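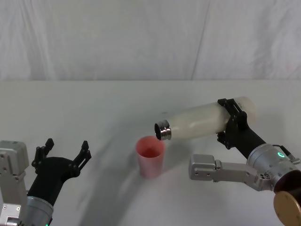 북향 원룸 창가 결로와 벽지 곰팡이, 커튼을 걷고 살아야 하나요

북향창문

겨울이 되면서 창 쪽 벽에 물기가 맺히고 벽지 아래쪽에 검은 점이 생기기 시작했습니다. 집은 오래된 오피스텔 715호이고 창이 북쪽으로 나 있습니다. 복도 끝 세대라 한쪽 벽도 외벽입니다. 창가에는 흰 책상을 두었고 그 뒤로 흰 천 커튼을 늘어뜨려 놓았습니다. 다림질을 안 하고 걸어서 대각선으로 접힌 자국이 아직 남아 있는데, 모양은 상관없고 이 커튼을 겨울 내내 쳐 두어도 되는지가 궁금합니다. 커튼을 치면 찬 기운은 확실히 덜한데 아침에 들춰 보면 유리가 젖어 있습니다.

지금까지 해 본 것을 적습니다. 입주하고 첫 겨울에 창에 Pernico 단열 필름을 붙였습니다. 물을 뿌려서 붙이는 종류입니다. 붙인 면은 전보다 덜 젖는 것 같은데 창틀 알루미늄 부분은 그대로 젖습니다. 물은 창틀 홈에 고였다가 넘쳐서 벽지 모서리로 스며듭니다. 마른 수건을 홈에 끼워 두었더니 수건에서 냄새가 나서 뺐습니다.

Stosen 습도계를 책상에 올려 두고 보고 있습니다. 낮에 사람이 없을 때는 괜찮고, 저녁에 밥을 하거나 빨래를 널면 많이 올라갑니다. 베란다가 없어서 빨래는 방 안에 넙니다. 잘 때는 문을 전부 닫고 잡니다. 아침에 일어나면 저녁보다 숫자가 더 높은 날도 있습니다.

환기를 하라는 말은 많이 들었습니다. 그런데 창을 열면 방이 너무 빨리 식고 난방비도 걱정입니다. 바닥 난방은 개별이고, 퇴근이 늦어서 집에 있는 시간은 주로 밤입니다. 낮에는 외출 모드로 해 놓고 나갑니다.

관리사무소에 이야기했더니 세대 안 결로는 세대에서 관리하라고 했고, 집주인은 환기를 잘하라고만 했습니다. 계약이 아직 남아서 이사는 생각하지 않고 있습니다. 벽지를 제가 물어내야 하는 상황이 될까 봐 그것도 신경이 쓰입니다.

정리하면 궁금한 것은 이렇습니다. 커튼을 쳐도 되는지, 환기는 언제 어떻게 하는 것이 맞는지, 제습기를 사면 나아지는지, 이미 생긴 곰팡이는 무엇으로 닦는지입니다. 제습기는 Collet 소형을 보고 있는데 원룸에 그런 것까지 필요한지 모르겠습니다.

2019년 12월 19일 작성
조회 2,673

겨울마다닦음

저도 북향에서 오래 살았고 같은 일을 겪었습니다. 아는 만큼 써 보겠습니다. 집마다 창호와 단열 상태가 달라서 그대로 안 맞는 부분도 있을 겁니다.

결로는 방 안 공기에 있는 수증기가 찬 면에 닿아서 물이 되는 현상입니다. 그래서 손댈 수 있는 것은 공기 속 수증기를 줄이는 것과 찬 면을 덜 차게 만드는 것입니다. 세입자가 창을 바꿀 수는 없으니 대부분은 수증기 쪽에서 해결을 보게 됩니다.

커튼

커튼은 쳐도 됩니다. 다만 밤새 빈틈없이 쳐 두면 커튼 뒤쪽 공기가 방 안 공기와 섞이지 않습니다. 유리는 바깥 기온을 따라 더 차가워지고, 천은 수증기를 막지 못하니 습기는 그대로 들어갑니다. 그래서 커튼을 친 날 유리가 더 젖습니다. 질문하신 분이 아침에 본 것이 이것일 가능성이 높습니다.

저는 잘 때 커튼 양쪽 끝을 한 뼘씩 열어 둡니다. 천이 유리나 벽에 붙지 않게 레일도 조금 안쪽으로 옮겨 달았습니다. 세입자라서 벽에 구멍을 못 뚫으면 압축봉을 창틀 안쪽이 아닌 바깥쪽 벽 사이에 끼우는 방법이 있습니다. 폭이 넓으면 봉이 처지니 가벼운 천으로 하세요.

아침에는 일어나자마자 커튼을 끝까지 걷습니다. 젖은 유리를 가린 채로 출근하면 종일 안 마릅니다. 흰 천은 곰팡이 점이 생기면 눈에 잘 띄니 아랫단을 가끔 뒤집어 보세요. 점이 작을 때는 산소계 표백제를 푼 미지근한 물에 담갔다가 빨면 상당히 빠집니다. 세탁 표시를 먼저 확인하시고요.

책상과 가구

책상이 외벽에 딱 붙어 있으면 떼는 것이 좋습니다. 책상은 다리 사이로 공기가 통해서 장롱보다는 낫습니다. 문제가 되는 것은 책상 밑에 밀어 넣은 종이 상자나 가방입니다. 저는 외벽 쪽에 책 상자를 쌓아 두었다가 맨 아래 상자를 통째로 버렸습니다. 벽지도 그 자리만 까맣게 되었습니다.

침대도 외벽 쪽이면 머리판과 벽 사이를 띄우세요. 이불이 벽에 닿으면 그 자리가 젖습니다. 매트리스를 바닥에 그냥 놓고 쓰신다면 낮에 세워 두어야 합니다. 바닥 난방을 하면 매트리스 밑은 따뜻해서 괜찮다고들 하는데 외출 모드로 하루를 보내는 집은 식는 시간이 깁니다.

마실 것과 조리

원룸은 방과 부엌이 붙어 있어서 국 한 번 끓이면 바로 습도계가 움직입니다. 레인지 후드는 불을 켜기 전에 먼저 틀고, 불을 끈 뒤에도 한동안 더 돌립니다. 뚜껑을 덮고 끓이는 것만으로도 차이가 납니다. 밥솥은 증기가 나오는 쪽을 벽에서 돌려놓으세요. 위에 찬장이 있으면 찬장 바닥 면이 먼저 상합니다.

겨울에 책상 앞에 오래 앉아 있으면 따뜻한 물을 자주 찾게 되는데, 전기 포트를 몇 번씩 다시 끓이면 그것도 다 방 안으로 들어갑니다. 한 번 끓여서 보온병에 옮겨 담고 뚜껑을 닫아 두면 됩니다. 저는 크림색 보온병을 쓰고 있고 몸통에 긁힌 자국과 잔점이 꽤 있는데 쓰는 데는 지장이 없습니다. 입구의 금속 나사산 부분은 물때가 끼기 쉬운 자리라 저녁마다 솔로 문질러 씻고 뚜껑을 연 채로 말립니다.
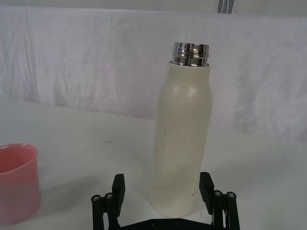

환기

창을 조금만 열고 오래 두는 것보다 활짝 열고 짧게 끝내는 쪽이 낫습니다. 조금 열고 오래 두면 창 주변 벽만 계속 식어서 닫고 난 뒤에 그 자리에 또 맺힙니다. 활짝 열면 공기는 금방 바뀌고 벽과 바닥은 아직 따뜻해서 방 온도가 생각보다 빨리 돌아옵니다.

원룸은 맞바람이 안 드는 것이 문제입니다. 창을 열고 욕실 환풍기와 레인지 후드를 같이 돌리면 공기가 한쪽으로 흐릅니다. 현관문을 여는 분도 있는데 복도로 음식 냄새가 나가서 저는 안 합니다.

퇴근이 늦으시면 집에 들어온 직후, 저녁 조리가 끝난 뒤, 아침에 일어난 직후가 좋겠습니다. 이 중에서 하나만 하라면 아침입니다. 자는 동안 사람이 내쉰 수증기가 꽤 됩니다. 비 오는 날에도 겨울이면 환기 효과가 있습니다. 바깥 공기가 차면 품고 있는 수증기 양 자체가 적어서 데워지면 건조해집니다. 미세먼지가 심한 날은 짧게 하고 넘어갑니다.

샤워 뒤에는 욕실 문을 닫고 환풍기를 돌리세요. 문을 열어 말리면 욕실은 빨리 마르지만 그 물기가 전부 방으로 나옵니다. 욕실 벽과 바닥의 물을 유리 닦는 고무 날로 한 번 훑어 내리면 환풍기 돌리는 시간이 줄어듭니다.

빨래

방 안에 너는 것이 제일 큰 원인으로 보입니다. 탈수를 한 번 더 돌리고 널면 마르는 시간도 짧아집니다. 욕실이 넓으면 압축봉을 걸고 욕실 안에 널어서 문을 닫고 환풍기를 틀어 두는 방법이 있습니다. 두꺼운 수건과 청바지는 겨울 동안 코인 세탁소 건조기로 돌리는 것도 생각해 보세요. 저는 수건만 그렇게 합니다.

널 수밖에 없으면 창가와 외벽 근처는 피하고 방 한가운데에 간격을 두고 널어야 합니다. 선풍기를 약하게 틀어 주면 마르기는 빨리 마르는데 수증기가 없어지는 것은 아니니 환기나 제습기가 같이 있어야 합니다.

창틀 물

창틀 홈에 고인 물은 아침마다 닦는 것이 맞습니다. 수건을 끼워 두면 냄새가 나는 것은 당연하고, 키친타월을 접어서 닦고 버리는 편이 간단합니다. 창틀 아래쪽에 물 빠지는 작은 구멍이 있는 창도 있습니다. 먼지로 막혀 있으면 물이 안쪽으로 넘치니 면봉이나 이쑤시개로 뚫어 보세요. 다만 안쪽 틀에는 구멍이 없는 창도 많습니다.

창틀에 붙이는 흡수 테이프도 써 봤습니다. 벽지로 넘어가는 물은 잡아 주는데 한 철 쓰고 나면 테이프에 점이 생깁니다. 떼어 낼 때 자국이 남아서 스티커 제거제를 써야 했습니다.

필름은 유리만 덮으니 틀은 그대로 젖습니다. 정상입니다. 틀 사이 모헤어가 닳아서 바람이 들어오면 그것만 갈아도 찬 기운이 줄어듭니다. 폭과 높이를 재서 같은 규격으로 사야 창이 여닫힙니다.

벽지만세번

다른 건 위에 자세히 쓰셔서 곰팡이 닦는 것과 집주인 문제만 씁니다.

먼저 사진을 찍으세요. 닦기 전에 찍어야 합니다. 젖은 유리, 창틀에 고인 물, 벽지 점 전부 찍고 집주인에게 문자로 보내세요. 전화로만 하면 남는 것이 없습니다. 환기하라는 답을 받았으면 그 문자도 지우지 말고 두세요. 나중에 벽지 이야기가 나왔을 때 언제 알렸는지가 중요합니다. 늦게 알려서 상태가 나빠졌다는 말이 나오면 세입자가 불리합니다.

누가 물어내는지는 원인에 따라 다릅니다. 단열이나 창호 하자, 누수면 집주인 쪽 책임이 크고, 환기를 전혀 안 했거나 방치했으면 세입자 책임이 될 수 있습니다. 섞여 있는 경우가 많아서 서로 다툽니다. 습도계 숫자를 아침저녁으로 적어 두면 관리를 했다는 자료는 됩니다. 저는 달력에 적었습니다. 금액이 커지면 임대차 분쟁조정 상담을 받아 보시고, 여기 답글만 믿고 움직이지는 마세요.

누수인지도 한번 보세요. 비 온 다음 날 더 젖거나, 얼룩이 누렇고 테두리가 있거나, 창에서 먼 곳이 젖으면 결로가 아닐 수 있습니다. 끝 세대 외벽이면 균열로 물이 들어오는 경우도 있습니다. 제 경우에는 위층 배관이었는데 첫해에는 결로인 줄 알고 닦기만 했습니다. 도배를 다시 하고도 같은 자리가 또 젖어서 알았습니다.

닦는 방법입니다. 벽지가 실크면 표면이 비닐이라 닦입니다. 합지면 종이라서 문지르면 벗겨집니다. 손톱으로 살짝 눌러 보고 물을 한 방울 묻혀 보면 구분이 됩니다.

실크 벽지는 소독용 에탄올을 키친타월에 적셔서 점 위에 붙여 두었다가 떼어 내고 닦습니다. 뿌리면 포자가 날리니 적셔서 대는 편이 낫습니다. 불 근처에서 하면 안 되고 창을 열고 합니다. 장갑과 마스크도 쓰시고요.

합지는 닦는다고 해결이 잘 안 됩니다. 에탄올로 눌러 주고 드라이기 약한 바람으로 말리는 정도입니다. 속까지 들어갔으면 그 부분을 뜯고 벽을 말린 다음에 새로 붙여야 하는데, 뜯는 것은 집주인 허락을 받고 하세요.

락스는 창틀 실리콘에만 씁니다. 휴지에 묻혀서 붙여 두었다가 물로 닦아 냅니다. 벽지에 쓰면 색이 빠집니다. 식초나 다른 세제와 절대 섞지 마세요. 섞으면 위험한 가스가 나옵니다. 에탄올로 닦은 날과도 따로 하시고요.

닦고 나서 바로 곰팡이 방지 페인트를 바르는 분들이 있습니다. Noltier 방지제를 저도 발라 봤습니다. 덜 마른 벽에 발랐더니 안쪽에서 다시 올라왔습니다. 제품 문제인지 제가 급하게 바른 탓인지는 모르겠습니다. 바르려면 며칠 말리고 하세요.

벽에 붙이는 폼 단열 벽지는 추천하지 않습니다. 붙인 면은 따뜻한데 틈으로 습기가 들어가면 뒤에서 곰팡이가 넓게 퍼집니다. 떼어 보기 전까지 안 보입니다. 떼면 원래 벽지가 같이 뜯어지니 원상복구도 문제가 됩니다.

전기요금본사람

제습기만 답합니다. 저는 Collet 소형 씁니다.

작은 것에는 두 종류가 있으니 사기 전에 방식을 보세요. 반도체식은 작고 조용한데 물이 정말 조금 모입니다. 옷장용이라고 생각하면 됩니다. 압축기식은 크고 소리가 나는 대신 빨래 말리는 데 쓸 만합니다. 다만 압축기식은 방이 추우면 성능이 떨어집니다. 낮에 외출 모드로 식혀 놓고 제습기만 틀어 두면 별로 안 모입니다. 저녁에 난방 들어온 다음에 빨래 옆에 틀면 물통이 찹니다.

전기요금은 쓰기 나름입니다. 지난겨울 제일 많이 튼 달에 집 전체가 383kWh 나왔는데 전기장판도 같이 썼으니 제습기 때문만은 아닙니다. 누진 구간 넘어가는지만 확인하세요.

소리는 잘 때는 거슬립니다. 저는 자기 전에 끕니다. 물통은 매일 비우고 필터도 가끔 빼서 씻어야 합니다. 필터 안 씻고 한 철 썼더니 바람에서 냄새가 났습니다.

염화칼슘 제습제는 신발장하고 옷장 안에만 쓰세요. 방에 여러 통 놓아도 습도계 숫자는 그대로였습니다. 쏟으면 장판이 끈적거려서 닦는 것도 일입니다.

난방은 외출 모드보다 낮은 온도로 계속 켜 두는 쪽이 결로에는 나았습니다. 가스비는 저희 집은 조금 더 나왔고, 보일러마다 다르니 한 달 해 보고 비교하세요.

북향창문

답변 감사합니다. 창틀 구멍은 있는 줄도 몰랐는데 면봉을 넣어 보니 시커먼 먼지가 나왔습니다. 물이 빠지는지는 내일 아침에 보겠습니다. 책상 밑에 둔 상자도 꺼냈고, 바닥 쪽 모서리가 눅눅해서 내용물을 옮기고 상자는 버렸습니다.

벽지는 물을 묻혀 보니 바로 스며드는 걸로 봐서 합지 같습니다. 닦는 것은 미루고 사진부터 찍어서 집주인에게 보냈습니다. 제습기는 빨래를 욕실에 널어 보고 그래도 안 되면 압축기식으로 사려고 합니다. 혹시 욕실에 창이 없고 환풍기만 있어도 수건이 하룻밤에 마르는지 아시는 분 있으면 알려 주세요.

겨울마다닦음

저희 욕실도 창이 없습니다. 얇은 수건은 밤새 마르고 두꺼운 것은 다음 날 저녁까지 갑니다. 환풍기 덮개를 빼서 먼지를 먼저 씻어 보세요. 문 아래 틈이 막혀 있으면 바람이 안 빨리니 문을 손가락 하나 들어갈 만큼 열어 두시면 됩니다.

도움이 되었습니다 2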